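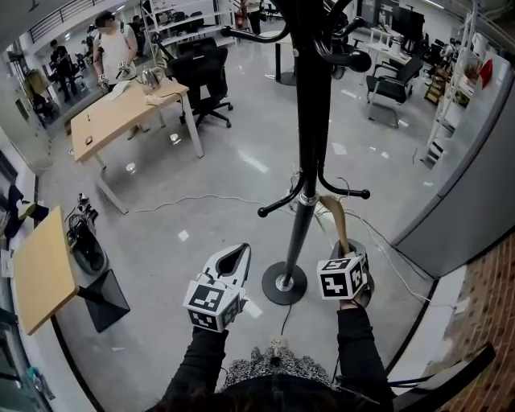 Setting up the hand-held grippers at Levellow takes longer than using them, and the people who look after them have stopped apologizing for it. Every session opens with the same chore. The jaws get wiped, the screws get checked, and the patterned cube on top of each gripper gets a hard stare, the kind usually saved for used cars. A cube that has slipped even slightly will lie about where the hand is. Only then does anyone walk up to the coat rack, a gripper in each hand, and get on with housekeeping.

The checklist, known in-house as Tanner, runs to 20 lines. Line one is "Charge it." Someone added that in pen.
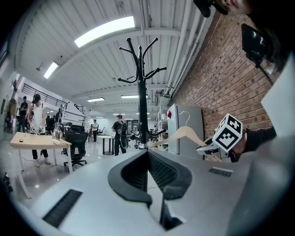 Line two is the jaw pads. They are swapped after 500 grasps, or sooner if a hanger starts to twist. Alois Eder, who keeps the spares in a cookie tin, goes by feel. "The pad tells you," he says. "The log tells you a day later." 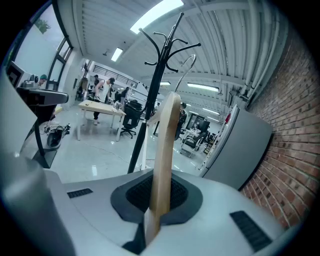 Words: Dellesis Nilumham
May 1, 2024

Wooden hangers are hard on a pad — thin, smooth, and keen to swing from the hook end. Eder's fix is to close the jaws slowly and tug twice. If the hanger moves, the pad goes in the bin and line two starts over.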